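Tusine Community Help > Motion and Planning > Blending and waypoints

Planner inserts a full stop between short pushing segments

Posted by levent_lab

Our group is evaluating Tusine as the planning layer for a tabletop pushing task. A learned policy proposes a planar displacement for the tool, and the planner is expected to turn each displacement into a short Cartesian segment at fixed height. Commands are issued by a small bridge process that we maintain.

The individual segments execute correctly. The difficulty is that the arm decelerates to zero velocity at the end of every segment, even when the next one is already in the queue. In a log of 865 segments, 601 ended with a complete stop. The blend radius is set in the task file and the planner accepts it without a warning.

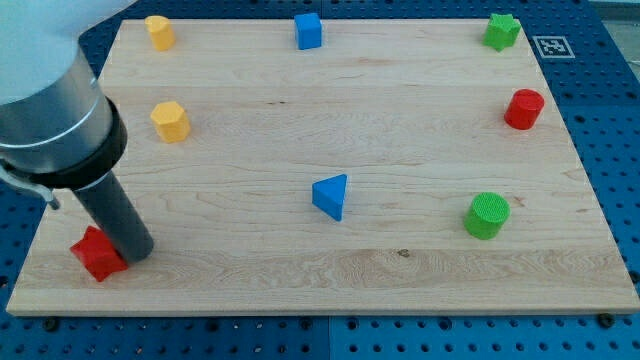
We have also tried raising the acceleration limit, which shortens each pause but does not remove it. Disabling collision checking made no difference. We would prefer to keep the present policy rate, as the model was trained at that rate and retraining would be costly. Is there a supported method of obtaining continuous motion in this case?

Posted by gemura_integration

The behavior described is consistent with the documented blending rule. A blend is applied only if the radius is less than half the length of the shorter of the two adjoining segments. When the condition is not met, the planner falls back to an exact stop, and the message is recorded at debug level only. Users commonly overlook it.

Please set the log level of the blending module to debug and search for "radius rejected". If the entries match your stops, there are two options:

Reduce the blend radius until the shortest segments qualify.
Use the streaming interface in place of the segment queue. It treats each new target as an update to the current motion and does not require a stop.

The second option is the better choice for closed-loop policies. Note that the streaming interface does not check the full path in advance -- workspace limits must therefore be enforced in your bridge process.

Posted by bezerra_user

We had something similar and changed the queue size to 4,000. It seemed smoother afterward, although we updated the firmware at the same time.

Posted by levent_lab

Thank you. The debug log shows "radius rejected" for all but 252 of the segments, including every one that ended in a stop. We will move to the streaming interface and add a height and boundary check in the bridge. The queue size was left unchanged.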